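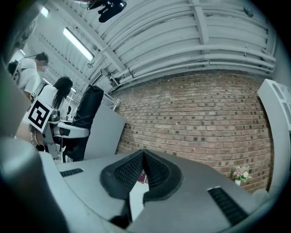
Wandis Makers, Robotics Bench

Home | Projects | Files | Wiki | Contact

# wandis-gripper

README and data card, all in one file so I only have to keep one thing current

Last updated: 11/12/2019

Hi! I've been building this hand-held gripper on and off since March, partly on my kitchen table and partly at the shared shop, and enough folks have asked for the files that I finally cleaned up the folder. You squeeze it, it grabs stuff, and the camera records what the fingers were doing. Later on I try to get a small desktop arm to copy me (mixed results so far, see the end).

## What's in the folder

- `body/` has the printed parts for the gray shell, vents included
- `pads/` has the fingertip pads and the rims that go around them
- `clips/` has the recordings, 200 of them
- `notes.txt` is me talking to myself, so good luck

## Building one

The body takes a whole evening to print on my old Sterkel, and I'd leave it on the slow profile. I tried the fast one and the finger slots came out so tight I was filing them for two nights.

The pads are the part I fussed over most. They're black with a fine grid texture on the inside faces, and they come together in a V. My first ones were smooth and dropped every spoon in the house! If you change the texture, keep the thick rim, I like how it keeps the edges from peeling. Glue them on with the gripper closed and leave it overnight.

Screws are from the Bjarnason assortment box, the short ones. You'll need 20, plus a few for the carpet.

## About the clips

Each clip is one pick and place, never longer than 40 seconds. The view is super wide and round, so straight stuff bends: the brick wall at the shop bulges like a barrel and the ceiling pipes turn into arcs. I left it that way. If you want flat pictures, run `unwarp.py` first.

Faces are blurred. If you find one I missed, write me and I'll pull the clip.

File names go object, then place, then take number. There are 3 takes for most objects, except the mugs, where I got carried away.

## Known problems

- The left finger sticks a little when you squeeze slowly (dry lube helps)
- `unwarp.py` eats memory like crazy on long clips
- My arm still closes too early on anything thin

## Using it

Print it, change it, sell it at a craft fair, I don't mind. Clips are hosted on Undatex, and the download link is on the Files page. A note back with what you changed would make my week :)

Contact: use the form on the Contact page | © 2019 Wandis Makers | Back to top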